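Workshop notebook, bench 2
20 December 2022

Glue-line tests on the reclaimed blackbutt, continued from the last entry. Teodor Söderlund cut the remaining strips on Friday and left them stickered on the rack by the side door. Moisture meter gave 11 per cent on most of them, 13 on the two from the wide board. Left those two out.

The question is still the same one. Sandberg want the long bench tops for the Tredbridge job laminated from the old joists, and the old joists are oily and full of gum vein. The first lot of samples, glued straight off the thicknesser with the ordinary yellow PVA, let go along the glue line when I put a chisel in. Very little timber fibre on either face. The second lot, wiped with acetone first, were better but patchy.

Today's lot:
A – planed, no wipe, glued within the hour
B – planed, acetone wipe, ten minutes to flash off, glued
C – planed, sanded 80 grit, vacuumed, acetone wipe, glued
D – as C, but polyurethane glue and a light mist of water on one face

Seven pieces per set, each 300 long and 36 wide. Same clamps for all of them, same cauls, tightened until there was an even bead down both sides. C took a bit more glue than the others, as you'd expect off 80 grit. D foamed a lot. I should have put more packing tape on the cauls, and one of them is now stuck to its sample and will have to be planed off.

Shop was 21 degrees when I started and a good deal warmer by lunch with the roof in full sun. Open time on the PVA was getting short by the end of C. If we do the real tops in January we'll have to start early, or go to the slow-setting version. Ivar Fagerlund reckons two people spreading and one laying up will get through a full top in time. I'm not sure of that for the longest ones. We could glue each top as two halves, flatten the halves, then do a single centre joint. It means one extra pass through the thicknesser but far less panic.

Blunt knives are another possible cause and I should have looked at this sooner. The set in the thicknesser has done all the joists so far, including the ones where we missed a nail. Under the loupe the freshly planed face is shiny and looks burnished in streaks. A burnished face won't take glue well no matter what you wipe on it. Changed the knives after set D was in the clamps. Kept back four offcuts to run as set E tomorrow: new knives, no wipe, ordinary PVA. If E holds then most of the acetone business is unnecessary, and I'd be happy to be rid of the smell.

Costs so far, for Ivar's sheet: the job has used $2,117 in consumables, counting the knives, the metal detector wand and both glues. Timber not included. He wants the Plendance invoice split, as half of that order was for the other job. 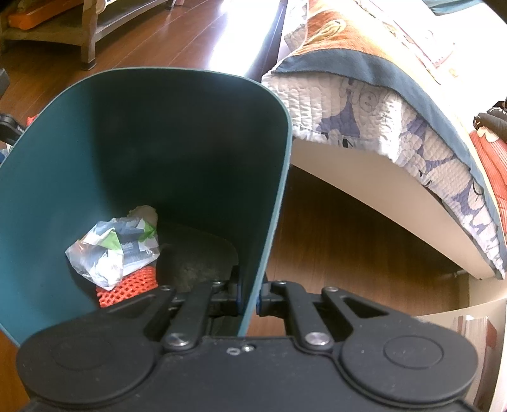

Finish samples. Three offcuts with the hardwax oil, three with the water-based poly. The oil brings the colour up nicely, but on the gummy patches it was still tacky after two days. The poly is dry and hard and looks a little grey beside it. Sandberg's person will want to see both in daylight. Don't show them the tacky ones without explaining. I've pencilled the product and number of coats on the back of each.

Also tried filling gum vein with tinted epoxy on one scrap. Black tint disappears into the grain, brown tint looks like a repair. Go with black.

Avatard rang about the steel legs. They can have them powder-coated by the second week of January but want the slot positions confirmed before they close. I gave them the slot length and told them the centres would come by email. Slots run across the grain, washers under the bolt heads, nothing tightened hard. Teodor has the drawing.

To do tomorrow
Glue up set E first thing, before it gets hot
Sets A to C out of clamps, leave until Thursday before the chisel test
Scrape foam off D
Email leg centres to Avatard
More packing tape
Oil the old knives and put them aside for sharpening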